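Jendum Wrist Camera Bracket, printed kit (pair)

Sold by the Bouchard shared workshop. Ships flat in a padded envelope. Last batch printed in January.

What you get: two white printed brackets, left and right, with screws and a strip of tape. No camera, no cable, no arm. If you came here hoping for a complete kit, Pimance sells one, and I have my doubts about it too.

I wrote this page because the old one promised "effortless two-arm handling at home" and we got mail. A bracket does not make an arm handle anything. It holds a small camera module at the wrist so it looks where the fingers are, and it keeps that angle if you tighten it properly. The rest is your problem, mostly software.

Weight limit: 20 grams of camera. Karine Nguyen hung a bigger one on hers and the bracket sagged by lunch. She says the print was bad. I say the camera was too heavy.

Fit: made for a round wrist with a flat mounting face. Measure yours. Dwight Turcotte filed his down to fit a Flureo wrist and it works, but I would not call that compatible.

Cable: leave slack. Run the elbow and wrist through their full travel by hand before you clamp anything down. Most of the returns we see are a connector pulled out on the first big move, and that isn't a fault in the bracket.

Long objects are where I stay unconvinced. Two grippers on one pole, at two heights, fight each other over any small error in position.
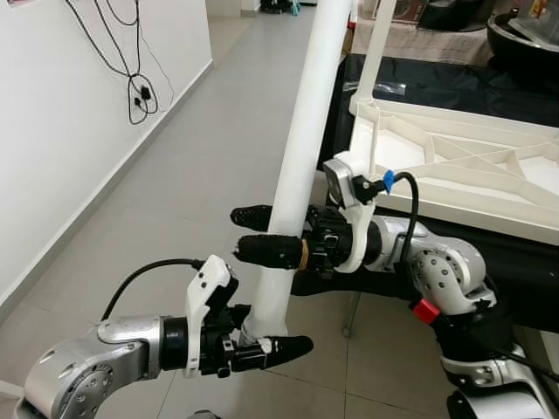 Parvaneh Jalali has logged 600 grips on our bench and thinks the wrist view helps with lining up the second hand. Maybe. I'd like to see the same count with the cameras unplugged, and until somebody runs it I won't print a success rate here.

Heat: keep it out of a parked car. The plastic softens.

Returns accepted if unfiled. Pickup is Thursday evening at the workshop, ask for Solange Morin. Allow 3 weeks for shipped orders, longer if the printer is down again.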